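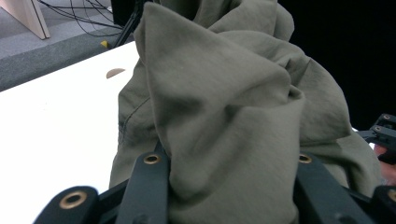

Zwischenbericht an die Förderstelle
Vorhaben: Spendenfahrt Gollmont–Zeddale
Stand: 20. Februar 2021
Berichterstatterin: Manuela Caruso

Stand der Planung

Die Strecke von Gollmont nach Zeddale ist festgelegt. Wir fahren in 6 Tagesetappen mit zwei Fahrzeugen. Die ursprünglich vorgesehene Route über den Pass bei Cirillo haben wir verworfen, weil die Straße dort bis in den Frühsommer gesperrt sein kann. Der Umweg durch das Tal kostet einen halben Tag, dafür liegen an jedem Etappenziel Werkstatt und Tankstelle im Ort. Gianni Benedetti hat die Etappen auf der Karte abgeglichen und die Fahrzeiten neu berechnet. Die längste Etappe ist die vierte. Für sie sind zwei Fahrerwechsel eingeplant.

Unterkünfte sind für fünf Nächte angefragt. Drei Häuser haben zugesagt, alle mit kostenfreier Stornierung. In Vokley suchen wir noch, dort hat der Gasthof auf unsere zweite Anfrage nicht geantwortet.

Fahrzeuge

Der Kleinbus war im November zur Durchsicht. Erneuert wurden die vorderen Bremsbeläge und der Keilriemen. Die Rechnung liegt bei. Der Kombi bekommt vor der Abfahrt noch neue Reifen, ein Angebot ist eingeholt. Beide Fahrzeuge sind für die gesamte Strecke versichert, der Schutzbrief muss noch um die Mitfahrenden ergänzt werden.

Spenden und Mittelverwendung

Bis zum Stichtag sind 74 Einzelspenden eingegangen. Agata Pagano verschickt die Bestätigungen gesammelt am Monatsende. Aus dem Zuschuss wurden bisher 500 Euro abgerufen und vollständig für die Durchsicht des Kleinbusses verwendet. Der Restbetrag der Werkstattrechnung wurde aus Eigenmitteln bezahlt. Weitere Abrufe sind erst für Reifen und Unterkünfte vorgesehen.

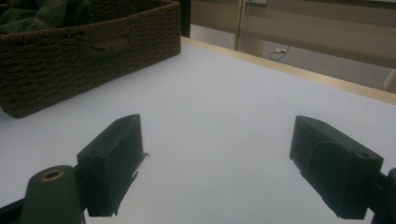
Öffentlichkeitsarbeit

Muireann Ó Conaill führt das Fahrtenblog. Die ersten Beiträge zu Route und Packliste sind online. Kurze Berichte von unterwegs sind geplant, auf der dritten und vierten Etappe allerdings nur, soweit es Empfang gibt. Das Faltblatt für die Spenderinnen und Spender ist gesetzt, der Druck wartet auf den endgültigen Termin.

Offene Punkte

Der Abfahrtstermin steht weiterhin unter Vorbehalt. Maßgeblich sind die dann geltenden Reise- und Übernachtungsregeln – eine Verschiebung in den Herbst wäre mit allen bisherigen Zusagen vereinbar. Assunta Lombardi klärt bis zum nächsten Bericht, ob der Zuschuss in diesem Fall im laufenden Förderzeitraum verbleiben kann. Wir bitten dazu um eine kurze schriftliche Auskunft.

Anlagen: Werkstattrechnung, Etappenplan, Angebot Reifen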